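Gearóid Costello and the Long Way Round to Decluttering

When I called Gearóid Costello to ask if we could talk for the newsletter, he told me I'd have to come to him, and that I should bring an appetite. So I drove out to Esotlow with the windows down, got lost twice on the same road, and arrived to find him standing at the kitchen counter slicing a plum cake he had made from his neighbor's tree. We ate two pieces each before I remembered to turn on the recorder.

Gearóid has been helping people sort out their homes for 29 years, which is longer than most of his clients have lived in the houses he helps them with. He started, he says, with his aunt's place in Nadar, a narrow house with a steep stair and a back bedroom you could only get into sideways.

"She asked me to find a birth certificate," he said. "I was there for 3 weeks. I slept on the sofa, and she fed me like a prince, and every evening we sat down with one box and she told me what was in it. I learned more about my family from those boxes than I ever had at a wedding."

I asked if they found the certificate. They did, in a cookbook, next to a recipe for pickled beets.

His way of working hasn't changed much since. He doesn't bring bins or a label maker, and he doesn't talk about throwing anything out on the first visit. He asks for a cup of tea and a tour. "I want to see where people put their keys," he told me. "Then I want to see the drawer they don't want me to open. Everybody has a drawer, and some people have a garage."

The garage people are his favorites, I think, though he was too polite to say so. He told me a lovely long story about a couple over in Sesano who had kept five sets of dishes, none of them complete, because each had come from a different grandmother and neither of them wanted to choose. He had them eat dinner off a different set every night. By the end of the week they knew which ones they reached for, and the rest went to cousins who were thrilled to have them – one of them cried on the phone, apparently, over a gravy boat.

"You can't decide about a plate while it's in a cupboard," he said. "You have to put some potatoes on it."

We got on to the subject of paper, and here he became quite stern. He thinks most of us keep the wrong paper. We hang on to the bills and lose the letters. He has a shoebox for his own letters and lets himself have just the one, and every November he sits down with it and reads the whole thing through, which takes an evening and part of a bottle of wine. Anything that doesn't hold up goes into the stove.

I confessed to him that I still have my college notes, all of them, including the ones for a class I dropped. He laughed so hard he had to put his fork down. Then he asked me, very kindly, what the class had been, and I found I couldn't tell him.

After the cake was put away (I was sent home with a third piece in foil, I should add) we moved on to the smaller stuff, the odds and ends that pile up in every house.

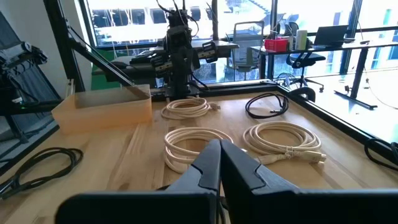

Where should a person start if the whole house feels like too much?

"With the place you stand in most," Gearóid said. "For me that's the bit of counter by the kettle. Clear that, and keep it clear for a week before you touch anything else. You'll be looking at it every morning, and it'll do you good."

He is cutting back a little these days. He takes on one house at a time, and he has been teaching a short evening class at the hall in Kuseck, where he makes everybody bring in one thing they can't part with and tell the room about it. Last time a man brought a door handle and talked for most of an hour, and Gearóid let him.

"What was I going to do, stop him?" he said. "It was a very good door handle."

On the way out he showed me his own hall closet, without my asking. It had coats in it, and an umbrella, and a cardboard box taped shut on the floor at the back. I looked at the box and then at him.

"Ah now," he said, and closed the door.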